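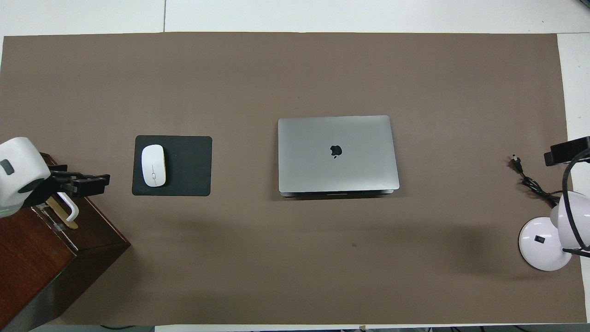
How a robot arm gets ready for work

A robot arm can pick things up and put them down all day. But it can't set up its own table. People do that, and they do it before the arm moves at all.

The arm at the Clumach workshop is fixed on top of a wooden box. Its job is desk tidying. It practises with the things you find on lots of desks, like a laptop, a mouse and a mouse mat.

Covering the table

First, the table gets a big sheet of plain brown paper. A shiny white table can bounce light about and confuse a camera. Brown paper is dull, so a silver laptop or a white mouse shows up well on it. When the paper is torn or creased, it comes off and a new sheet goes down.

Getting the light right

Next comes the lamp. Shadows change during the day, and to a camera a dark shadow can look like a real object. A desk lamp helps to keep the light the same in the morning and the afternoon. Its cable has to stay out of the arm's way - a gripper can easily catch on a loose wire.

Checking the gripper

The gripper is the robot's hand. This one is black and has jaws that open and close. Before each session someone looks for loose screws, wipes the jaws with a dry cloth and opens and closes them 2 times with nothing in between. If they stick, the arm is switched off and the joints are cleaned.

Finding the starting place

A robot arm has a "home" position. It goes there first so that it knows where all its joints are. If somebody bumps the box, even a little, home is in the wrong place and the arm will miss the mouse. Then the box has to be moved back and the arm set up again.

Keeping a record

Every session is written in a logbook. By last August the Clumach arm had done 546 practice runs, and 472 of them went well. In 53 of the others, the gripper closed in the wrong spot. Numbers like these tell the team when something needs mending.

Word help

Gripper - the part of a robot that holds things.
Joint - a place where the arm can bend or turn.

More to read
Why do robots need cameras?
Inside the Mirkis bottle factory
How a motor turns

Zidmont Young Makers | Contact us | © Zidmont 2020 | Back to top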